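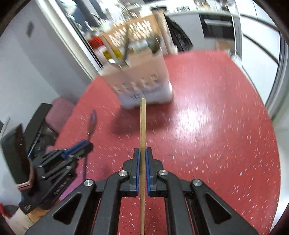

Compren primero las cucharas

Llevo unos cuantos presupuestos de robótica a mis espaldas y el que más me ha gustado escribir es el último, el de Udach, por una razón que a más de un compañero le va a parecer menor: la primera partida no era un brazo. Eran utensilios de cocina. Cucharas de servir, palillos, varillas de madera, un escurridor para cubiertos. Las pinzas de mano venían en la segunda línea y el robot quedaba para la cuarta hoja, con la fecha en blanco.

Me encanta ese orden y quiero defenderlo, porque en casi todas las solicitudes que leo aparece al revés. Se empieza por el brazo. El brazo tiene catálogo, tiene ficha técnica, tiene un comercial que responde al teléfono en el mismo día, y además queda estupendo en la portada de la memoria. Después, con lo que sobra, se compra todo lo demás, y todo lo demás es precisamente lo que el brazo va a tener que tocar durante los años siguientes.

En Brultholm cometimos ese error con todas las letras. Compramos a Holmgren un manipulador precioso (lo sigo pensando, tiene unas articulaciones que da gusto ver moverse) y cuando llegó no teníamos tareas, ni objetos, ni una sola demostración grabada. Estuvo siete meses sobre su pedestal. La garantía corría, el contrato de mantenimiento también, y nosotros discutíamos qué mesa ponerle delante.

Con las pinzas de mano la planificación cambia por completo. Una persona agarra la herramienta, hace la tarea con sus propias manos y va dejando registro del movimiento. Se puede empezar una mañana, en una mesa cualquiera de una cocina cualquiera, y a mediodía ya se sabe algo que no estaba en la hoja de cálculo. Que los palillos finos piden una almohadilla distinta, por ejemplo. O que dos personas trabajando juntas necesitan bastante más mesa de la que uno dibuja en el plano.

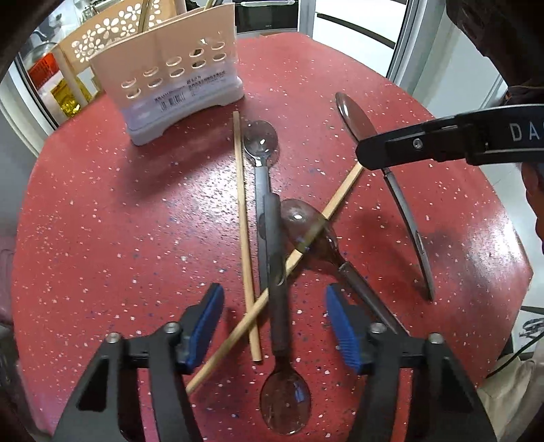 Eilif Backlund

Cucharas de plástico marrón, dos de metal, palillos cruzados por encima de los mangos: cualquiera que haya intentado que una máquina recoja la cubertería sabe lo difícil que es ese montoncito. Y cuesta poquísimo. Nuestra partida completa de objetos fue de 194 euros, repuestos incluidos, y no recuerdo un gasto que nos haya enseñado tanto por tan poco dinero. Las cucharas translúcidas merecen mención aparte. Son baratas, las hay en cualquier bazar, y son un quebradero de cabeza magnífico para la visión por computador, porque lo que hay debajo se ve a través de la pala y los reflejos van por su cuenta. Si su equipo solo tiene piezas mates de colores vivos, está comprando una facilidad que en la cocina de verdad no existe.

Pido, por tanto, que la lista de objetos se presupueste con el mismo cariño que la del hardware. Con referencias, con duplicados, con una línea para reponer lo que se raye. Un objeto rayado es otro objeto a efectos de los datos, y si dentro de un año hay que repetir una serie y el fabricante ha cambiado el molde, nos acordaremos de no haber comprado tres más. Yo guardo las etiquetas. Tengo una carpeta llena de códigos de barras y me la han pedido más veces que cualquiera de mis informes.

Ahora, las pinzas. Lonetti nos ofreció el par a 645 euros, con un juego de almohadillas de recambio, y en la primera reunión hubo quien lo encontró caro "para ser unas tenazas". Entiendo la reacción, sobre todo viendo una en fotografía, pero está mal planteada. Lo que se compra con una pinza de mano es tiempo de personas bien aprovechado, y las personas son la partida gorda de cualquier proyecto de este tipo. En Udach las horas de quienes manejan las pinzas superan con mucho a todo el material junto. Escatimar en el mango, en la correa, en el recambio de las almohadillas, es encarecer cada una de esas horas.

Y hay un detalle que suele faltar en los pliegos: los pares. Mucha gente pide una unidad "para probar" y deja la segunda para la fase dos. Háganme caso y pidan dos desde el principio. Las tareas de cocina están llenas de momentos en los que una mano sujeta y la otra hace, y un conjunto de demostraciones con una sola pinza acostumbra a todo el equipo a inventarse apaños. Luego llega la segunda y hay que volver a grabar media biblioteca.

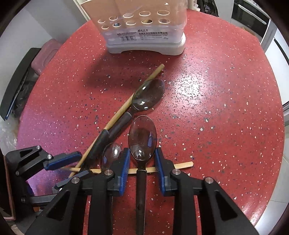

Eilif Backlund

Miren lo que supone sostener una cuchara vertical por el mango. Un mango largo, oscuro, más grueso o más fino según el modelo, y dos almohadillas acanaladas que deben cerrarse sobre él sin que gire. Lo hacemos cientos de veces sin pensar. Con la pinza hay que pensarlo, y ese rato de pensarlo es el mejor estudio de mercado que conozco, porque de ahí sale la especificación del efector final que habrá que comprar más adelante: qué apertura, qué fuerza, qué goma, qué ángulo de entrada. Nosotros cambiamos cuatro requisitos del pliego después de las primeras sesiones. Uno de ellos, la apertura máxima, habría dejado fuera justo la pinza robótica que al final queremos.

Se me objeta, y con parte de razón, que los fondos tienen calendario. Que si el dinero del brazo no se ejecuta antes de junio, se pierde. Lo he vivido y no tengo una solución elegante. Lo que sí puedo contar es lo que hicimos: partir la compra en dos lotes, justificar el primero como estudio de requisitos, y adjuntar las conclusiones al expediente del segundo. Hubo que rellenar más papeles. A cambio, el segundo expediente pasó la revisión técnica a la primera, porque cada cifra tenía detrás una sesión de trabajo con objetos reales y no un párrafo copiado de un folleto.

También se me dice que una demostración hecha a mano no es lo mismo que una hecha con el robot. Claro que no lo es. El brazo tiene límites que mi codo desconoce, y habrá movimientos grabados que no se puedan reproducir. Eso hay que presupuestarlo también: reserven tiempo de alguien para revisar y descartar, y no lo escondan en "varios". Pero me parece mucho mejor descubrir esos límites con una colección de tareas ya hecha que con un pedestal vacío de ideas.

Hay otra partida que defiendo con entusiasmo y que siempre me tachan, la del mobiliario y el entorno. No hablo de montar una cocina de escaparate. Hablo de trabajar donde hay neveras, bolsas colgadas, tarros detrás de un cristal, un horno con su tirador brillante. Un fondo liso y una luz perfecta salen carísimos en cuanto el sistema tiene que ir a casa de alguien. Si ya tienen acceso a una cocina con vida, esa línea del presupuesto puede quedar casi a cero, y lo único que hace falta es una buena mesa, sillas decentes para quien va a pasar ahí la tarde y alargadores. Los alargadores se olvidan siempre.
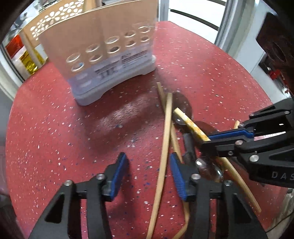
Pinzas de mano, palitos de madera y una tapa de cristal sobre la mesa redonda.

Lo de los palitos empezó como relleno. Los pusimos en la lista de la compra porque costaban céntimos y acabaron siendo mi prueba favorita para comparar proveedores. Son finos, ruedan, se montan unos sobre otros, y una pinza que coge bien un palito tumbado en una mesa plana suele portarse bien con lo demás. Ahora, cuando alguien viene a enseñarme un efector, saco un puñado y los suelto encima de la mesa. Es una demostración de dos minutos que ningún vídeo promocional incluye, y he visto sudar a gente muy preparada.

Si tuviera que rehacer la plantilla de presupuesto que usamos en Brultholm (y me han dejado hacerlo, cosa que me tiene contentísimo), quedaría así: objetos y repuestos, pinzas de mano por pares, horas de las personas que las manejan, horas de revisión, almacenamiento, mesa y luz. Debajo, una raya. Y bajo la raya el brazo, con una nota que remita a lo aprendido arriba.

A Holmgren le volveremos a comprar, que conste. Su oferta nueva está en mi bandeja de entrada y el modelo me gusta todavía más que el anterior. Esta vez les he pedido que vengan a verlo trabajar con nuestras cucharas antes de firmar, y han dicho que sí.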